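Before you start this section you should have the planner running and the arm homed. If you don't, go back to "First power-up" and come find me when the status light in the Arnov console has gone green.

## 6. Teaching the planner your table

Okay, this is my favorite part of the whole set-up, so forgive me if I go on a bit. Arnov plans every move inside a little model of the world, and out of the box that model is nearly empty: one arm, one floor, no furniture. It will happily plan a path straight through your tabletop! So we're going to give it a table, a couple of objects, and something in the gripper, in that order.

### 6.1 The tabletop

1. Open the **World** tab and pick **Add surface**.
2. Choose **Box**, then name it `table`. You can call it whatever you like, but the sample scripts look for `table` and I've lost an afternoon to calling mine `desk1`.
3. Jog the arm until the fingertips just touch the top, and press **Set height from tool**.
4. Do the same at three corners. The fourth gets worked out for you.
5. Set **Padding** to 3 mm and save.

If your table has a raised lip along the front like ours, measure to the top of the lip and not to the flat part. Same for drawer handles that poke out: make the box a bit deeper toward you and be done with it.

> **Caution:** Keep the speed slider at 40 percent or lower for everything in 6.1. The planner doesn't know about the table yet, so it can't protect you from it. Keep one hand near the stop button.

### 6.2 Objects and the held object

Arnov sorts objects into two groups. *Resting* objects are things to avoid. A *held* object gets glued to the gripper in the model and moves along with it, so the planner leaves room for it too. Mixing these up is the most common mistake I get asked about (I did it myself, more than once).

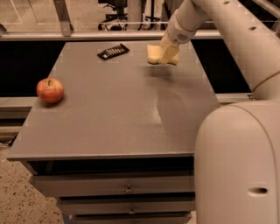
**Ustden Manipulation Software Team**

With a layout like this one, the apple and the small black thing near the back go in as resting objects, and the sponge goes in as held. Press **Detect** and the perception node will drop a colored outline around each thing it finds. Then:

1. Click each outline and check the label. Labels are only for you, the planner ignores them.
2. Give round things a **Sphere** and flat things a **Box**. Don't bother with meshes yet.
3. Click the outline of whatever the gripper is holding and choose **Attach to tool**.
4. Tick **Soft** if it squashes. A pinched sponge bulges out past the fingers on both sides, and **Soft** grows the shape sideways to cover that.
5. Press **Plan only** and watch the ghost arm before you let the real one go anywhere.

If the outline jumps around, it's usually glare. A shiny streak across a gray tabletop can look like an edge to the detector. Turn **Edge filter** up one notch, or move the lamp. Ama Ametepe swears by the lamp, I'm lazy and use the filter.

> **Note:** A held object that is still marked as resting gives you error 1629, "start state in collision." The planner thinks the gripper is jammed inside an obstacle and won't budge. Attach the object and plan again. You don't need to restart anything.

### 6.3 Letting go

When the gripper is empty, the model has to know that as well. Opening the fingers does *not* detach the object. I wish it did, and Edmund Piątek has a ticket open for it, but for now you do it by hand or in your script:

```
gripper.open()
world.detach("sponge")
world.refresh()
```

Leave out the middle line and the arm will carry a ghost sponge for the rest of the day, swinging wide around everything and refusing tight spots for no reason you can see.

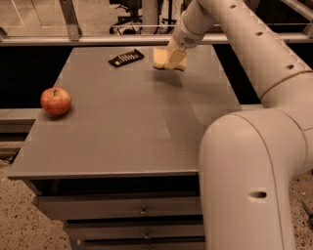 *Category: Planning / World model*

So with an empty gripper over the table, you want your list in the **World** tab to be short: `table`, `apple`, `calculator`, and nothing under the tool. Check that list any time the paths look strange. It takes a few seconds and it's the first thing I'll ask you for anyway.

While you're there, set **Sample limit** to 1000. That's plenty for a table with a few things on it. If planning still fails, look at where the elbow wants to go before you raise the number. On a reach over the back of the table the elbow sits up high and out to the side, and a shelf or post that you modeled too fat will block it.

Save the world file under a new name when you're happy. The Szulc add-on reads it in the next section, and it overwrites the file it opens.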